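Kitting and Small Parts: Frequently Asked Questions

These answers cover part kits ordered through the Tarnden bench in Zavala. For finished assemblies, see the Drenura order page.

What is a kit?
A kit is a fixed set of loose parts, picked and laid out together so that your assembler doesn't have to go to the shelves. Most kits hold 12 parts or fewer.

How are parts kept apart before they go into a kit?
Each type gets its own open yellow bin. Motors stay with motors and round boards stay with round boards. The steel tray goes in the middle of the table and is lined with plain white paper, which makes a dropped washer easy to find.

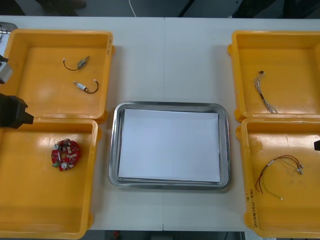
Yellow bins on both sides, steel tray between them. Small motors at upper left, a red circuit board below.

Do the motors come with leads attached?
Yes. The small cylindrical motors come with a short black lead and a white connector. Please don't trim the lead before you check the fit — we can't take back a motor with a cut lead.

What is the smallest order?
12 kits for a standard list, 100 for a custom one. Orders over 1,000 kits are split into two shipments. Our largest run so far was 1,456 kits, for the Vultari door controller.

Can solenoids and boards share a tray?
Yes, as long as they don't rest on each other. The push-pull solenoids have an open spring on the plunger and a forked tip, and either one can scratch a board. Pick up a solenoid by its body and leave the plunger alone.
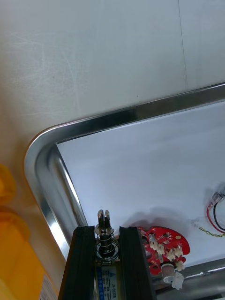 Gonçalo Bastos writes that his shop puts the boards in first and the solenoids last, with a folded sheet of paper between them, and that scratched boards have nearly stopped coming back.

Paper works well for this. Foam is fine too if it's the antistatic kind.

What if a part is missing?
Send us the kit number from the packing slip. Replacements requested by noon on Friday go out the same day.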